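Boletín interno de Abella
19 de julio de 2022

Ornia se amplía: en qué se nos va a ir el presupuesto de la segunda cabina

¡Ya tenemos luz verde! La propuesta para montar una segunda cabina de Ornia salió adelante en la reunión de planificación, con menos recortes de los que temíamos, y como desde entonces no paran de llegarme preguntas por el pasillo (qué se compra, cuándo llega, quién la va a usar, si habrá que mover la mesa de soldadura) he preferido contarlo todo aquí de una vez.

Empiezo por lo gordo, los brazos. Van a ser 2, montados sobre el mismo tipo de base con carril de aluminio que usamos ahora. Estuvimos mirando alternativas con bastante más alcance y confieso que a mí se me iban los ojos, pero Theano Raptis puso sobre la mesa el argumento que zanjó la cuestión: si la cabina nueva lleva el mismo modelo, todo lo que ya sabemos hacer se aprovecha desde el primer día. Las rutinas de calibración, los soportes impresos, el cajón entero de tornillería. Y los repuestos sirven para las dos cabinas, cosa que en la hoja de cálculo no luce nada y que en el día a día vale oro.

La oferta de Truvov incluye los brazos, las pinzas y los cables de alimentación. No incluye las bases, ni el transporte hasta nuestra puerta, ni la puesta en marcha. Lo digo porque en la primera versión del presupuesto leímos «sistema completo» y nos quedamos tan contentos, y fue Stelios Sotiropoulos quien se leyó el anexo hasta el final y volvió con la página doblada por la esquina. Gracias a él hemos pedido las bases aparte y hemos reservado partida para el transporte. La puesta en marcha la haremos nosotros.

Las pinzas merecen un párrafo propio. Son el componente que más castigamos y el que peor presupuestamos la vez anterior: compramos las justas, y cuando una empezó a dar guerra hubo que parar la cabina hasta que llegó la sustituta. Esta vez entra en el pedido inicial un juego de recambio completo, con dedos de repuesto incluidos. También va en esa partida el conducto corrugado para el cableado del brazo, que parece una tontería hasta que un cable se engancha en plena sesión.

Vamos ahora con la cabina en sí, que es mi parte favorita. La estructura será de perfil de aluminio, igual que la actual, y los perfiles los cortará el taller. Melina Spanos ha rehecho los planos para que los largos se repitan lo más posible y sobre poco material; el resultado es precioso, de verdad, pedidle que os lo enseñe. Lo bueno del perfil ranurado es que admite cambios de opinión. Si en mitad de una semana queremos colgar una cesta del travesaño del fondo o poner unos ganchos en un lateral, se cuelga y listo, sin taladrar nada y sin pedir permiso a nadie.

Para las paredes y el suelo mantenemos el acabado tipo mármol, claro en las paredes y oscuro en el suelo. Hubo debate. Đức Đồng defendía paneles lisos, más baratos y más fáciles de reponer, y Cheng-en Mak quería justo lo contrario, superficies con más dibujo para que las grabaciones se parecieran menos entre sí. Al final pesó poder comparar una cabina con la otra en igualdad de condiciones. La idea de Cheng-en no se ha perdido: hemos dejado una línea pequeña para paneles intercambiables, y a partir de agosto podremos hacer alguna prueba sin comprometer la configuración principal.

Luego está la partida que más me gusta defender y que siempre es la primera candidata al recorte: los objetos. Para grabar tareas de recoger, levantar y ordenar hacen falta cosas que recoger, levantar y ordenar, y cuanto más variadas mejor. Cestas rígidas y con agujeros, que se prestan a que un dedo de la pinza entre donde no debe. Peluches, blandos y de forma imprevisible. Piezas transparentes, que a las cámaras se les atragantan. Bandejas, herramientas de mano, cacharros de cocina. Casi todo se compra en cualquier bazar por muy poco dinero, y aun así el efecto sobre la calidad de lo que grabamos es enorme. ¡Si alguien va a hacer limpieza en casa este verano, que nos avise antes de tirar nada!

Un apunte sobre el software, porque también cuesta. Flelanard se licencia por puesto de operación y no por brazo, y la segunda cabina es otro puesto. Habíamos valorado compartir la licencia y turnarnos, pero con las dos cabinas a pleno rendimiento nos habríamos pasado el día esperando. La licencia adicional está aprobada y el almacenamiento también, aunque este último con una ampliación más modesta de la que pedimos. Nos tocará ser más disciplinados al borrar tomas fallidas. Stelios está preparando una norma breve sobre qué se guarda y durante cuánto tiempo, y agradecerá comentarios de quienes operáis a diario.

Lo que se ha quedado fuera, para que nadie lo eche en falta cuando abramos las cajas: el banco de pruebas para pinzas, la segunda estación de carga y las sillas nuevas. Las sillas me duelen especialmente (sé lo que es pasar una tarde entera operando en la que cojea), así que vuelvo a incluirlas en la próxima solicitud y esta vez las pondré las primeras. El banco de pruebas es harina de otro costal, habría que dedicarle espacio y ahora mismo no hay.

Sobre los plazos, Truvov nos confirma entrega en agosto para los brazos. Las bases podrían venir antes. Si es así, Melina quiere tener la estructura levantada y nivelada para que los brazos se monten directamente al llegar, y para eso necesita despejada la zona del fondo del laboratorio, entre la estantería gris y la ventana. La mesa de soldadura, por tanto, sí se mueve. Pasa al cuarto contiguo, con la extracción de humos, y Đức coordina el traslado. Quien tenga cosas debajo de esa mesa — y sé que las hay, con y sin nombre — haría bien en recogerlas cuanto antes.

También hemos presupuestado por primera vez tiempo de mantenimiento. Suena aburridísimo y a mí me parece lo mejor del plan. Hasta ahora limpiar el carril, repasar los tornillos de las placas y revisar las placas electrónicas de la base se hacía cuando alguien encontraba un hueco, o sea, tarde. Con la segunda cabina habrá una franja fija para ello en el calendario de operación, descontada de las horas de grabación previstas, de modo que nadie tendrá que elegir entre cumplir objetivos y pasar la aspiradora. Theano ha escrito la lista de comprobación y cabe en una sola cara de papel.

Y una petición concreta. Antes de cerrar el pedido de accesorios quiero recoger lo que echáis de menos quienes trabajáis en la cabina actual: un gancho en otro sitio, una cesta más honda, mejor acceso al fondo, más bridas (siempre faltan bridas), lo que sea. Dejadlo apuntado en la hoja que hay junto a la puerta del laboratorio o contádselo a Cheng-en, que lleva la lista. Las cosas pequeñas entran casi todas, y ahora es muchísimo más fácil meterlas que cuando el pedido ya esté firmado.

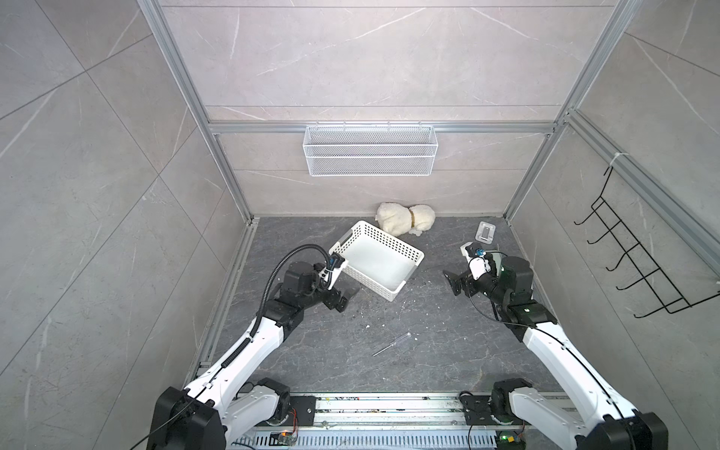 La hoja estará colgada hasta que Cheng-en cierre el pedido, y después pasará a la carpeta compartida de Ornia junto con los planos de Melina y el presupuesto desglosado, por si queréis consultarlos con calma. Yo ya he apuntado las bridas.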